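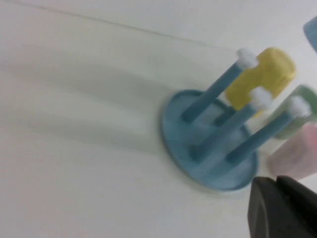

Claims that post-style drying stands save counter space rest mostly on product copy, and we find the evidence thin. The Jaltent survey, the one most often cited, covered 2,718 households but asked only whether owners felt their counters were tidier. It never measured a counter. Base size matters, but so does the lean of the posts. On the light blue stand in Figure 1, slim pegs with white caps rise from a round base, and a cup that flares toward its rim needs room between neighboring pegs. Adomaitis lists capacity by the number of posts. We doubt that this figure holds for wide cups, and our February trials with 50 cups did little to change our minds.

A cup turned upside down over a post, as in Figure 2, takes up the width of its rim, and the posts beside it may become harder to use. Drisen's space estimates leave this out.

Figure 2. Yellow cup placed upside down on the stand.

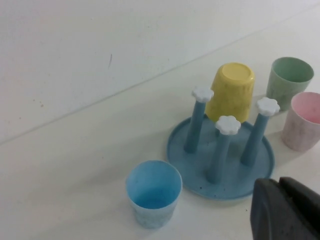

Does a post-style stand free more counter than a folded towel? We cannot say that it does. The towel can be put away between uses, while the stand tends to stay out all day, and the studies reviewed so far compare the two only when both are full.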